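Can a robot clear your kitchen table yet? Gráinne Mulcahy gets asked this at weddings. Her answer is short.

"No," she says. "Next question."

She laughs, then takes it back a little. Mulcahy runs the chores program at Tarkent, a small outfit that tests robot software on household jobs, and she has a call at 3, so we talk fast. She eats a sandwich through most of it.

The job she wants to talk about is tidying. Dishes and groceries on a table, crates to put them in. A five-year-old can do it, badly. Most of her tests happen in simulation first, long before any real mug is at risk.

"People see a simulated table and think it's a video game," she says. "Fine. But the mug still has a handle and you still have to deal with the handle."

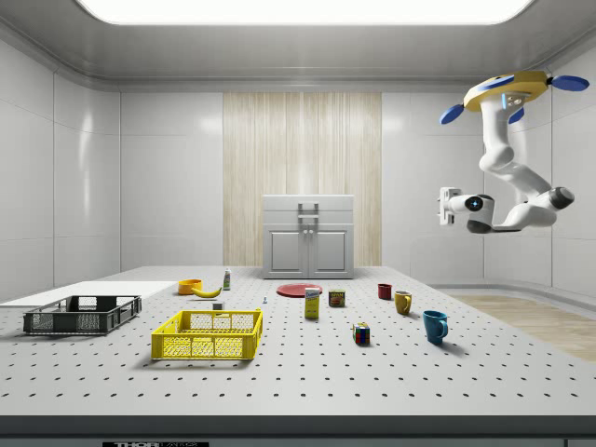
The tidying table, in simulation. Two crates, three mugs, and a banana in the back.

The mugs are worse than they look, she says. A hand goes around a mug without thinking. A gripper with two small fingers has to pick -- the rim, the handle, the side -- and whatever it picks decides how the mug can be set down later. Pick wrong and you find out at the crate.

The plate? "Oh, I hate the plate." Lying flat, there's hardly an edge to get under. She says people at home slide a plate to the edge of the counter and don't even notice they did it. The software has to come up with that, or be shown.

And the boxes and cans?

"Cans are nice. Boxes are nice if they're standing up. I'd build a whole career on boxes that are standing up."

Her current software is called Horgan. The one before that was Prallon, which she describes as "confident." In the last round Horgan got 98 tries at a full tidy and finished 18 of them with no help. She doesn't round it up. She is also not embarassed by it. The previous version finished 3.

What goes wrong in the rest? All sorts. Drops. A grasp that's fine but the arm can't get from there to the crate without bumping something. Stalls, where it just hovers. Mulcahy says stalls are the ones she'd hate most to have at home, becuase you can pick up a dropped banana but you can't argue with a thing that's thinking.

Then there is seeing. A person clearing a table knows where the table is even with their back to it. Turn a robot's camera toward the wall and there may be nothing useful in it at all, apart from furniture.

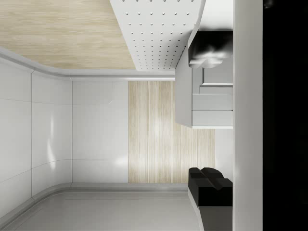
Same simulated room, sideways. Drawers at right, wall panels at left, no dishes to go by.

"You'd be amazed how much of the job is knowing what you're not looking at," she says. Remembering, basically. Where was the bowl. Did I move it. She thinks memory is a bigger problem than fingers, and says plenty of people she works with disagree, loudly, usually at lunch.

So what about drawers, cupboards, putting things away properly? Later. A crate is open at the top and forgives you. A drawer has to be opened first, and then it has to stay open, and then somebody has to shut it.

Shop floors may come sooner, in her view. Same parts, same bins, somebody on shift who can hit a button. Mestari, a packing firm she has talked to since October, wants exactly one thing moved from one place to another, all day long. "That I can nearly do," she says. "A kitchen is every object anyone ever bought."

Would she have one at home? She thinks about it. Has a teenager, age 19, who according to her has a similar completion rate.

"If it did only the mugs I'd take it. Put that down. Only the mugs."

Then the phone goes and she's gone, sandwich too.

Contact us | Copyright, all rights reserved | Back to top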